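Growing Herbs and Cannabis at Home, Session 4
Drying, Curing and Storing the Harvest
Handout prepared by Ada Parisi, with additions by Zanele Botha
Flovmont Evening Classes

Welcome back, everybody! Last time we got as far as cutting the plants, and a few of you stayed behind in the hallway asking what on earth to do next (I loved that, please keep doing it). So these notes are on the long side. Read them before class if you can, and bring a pencil, as I always forget something and we end up writing it in the margins.

As before, the course is for adults only, and it's up to you to know what the law allows where you live. Zanele went over plant limits in session 1 and her sheet is still on the side table if you missed it.

1. Why we dry slowly

Fresh flower is mostly water. If that water leaves too fast, the outside goes crisp while the middle stays damp, and you end up with something that smells like a hayloft and burns unevenly. If it leaves too slowly, you get mold, and moldy flower goes in the trash, every time, however much you babied the plant. What we want is a cool, dark room with air that moves gently. Keep any fan pointed at a wall. I know it's tempting to aim it at the branches and hurry things along, and I did exactly that with my very first harvest, and I was sorry about it all winter.

Somewhere in the sixties Fahrenheit is comfortable, with the humidity a little above the middle of the dial. Hang whole branches if you have the height, or lay trimmed buds on a screen if you don't, and turn them once a day. 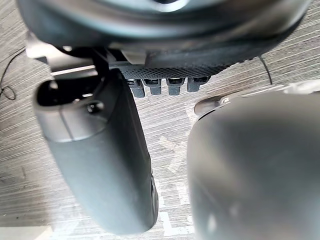

2. Knowing when it's dry

Forget the calendar for a minute and use your hands. Bend a small stem. If it folds over like a green twig, hang it back up. If it snaps, or nearly snaps with a few threads holding on, you're ready for jars. Thick stems lag behind thin ones, so test more than one branch, from more than one spot in the room.

A word on weight, as it upsets people every year. Take 100 grams of fresh trimmed flower, dry it properly, and in our class log the usual result is nearly 26 grams. You haven't done anything wrong! The rest was water. Write down your wet weight and your dry weight anyway, with the name of the variety. We grew Wisach and Bianchini side by side in November and the two behaved quite differently, Bianchini being the denser bud and much the slower to dry.

3. Curing in glass

Fill each jar loosely, three quarters full at most, and close the lid. Open it once or twice a day for the first week, a few minutes each time, and have a good sniff. A sharp smell like ammonia means it went in too damp, so spread it out on paper for a day and start over. After the first week every few days is plenty, and after a month you can more or less leave it be.

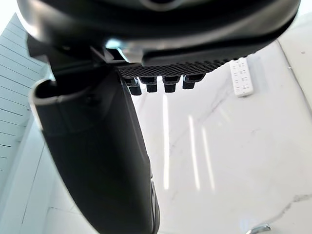

Reading time: 4 minutes

4. Storage

Light, heat and air are what spoil a good cure. A cupboard away from the stove does nicely. Skip the refrigerator, where the humidity jumps about every time someone goes looking for the milk, and skip plastic bags for anything you mean to keep past a couple of weeks.

Label every jar with variety, date jarred and dry weight. Then lock the cupboard, or use a lockable box, particularly if there are children or pets in the house or grandchildren who visit. Zanele uses an old tool chest with a padlock and it has served her very well.

5. For next time

Please read the Zistden booklet up to the part on saving seed, and bring one jar label filled in the way you'd do it at home (an empty jar is fine, we only need the label). If you're sharing the class log online, the folder code is 2242.

Notes last revised December 13, 2024. Questions to Ada before class or to Zanele after it, when she's putting the chairs away and glad of the company.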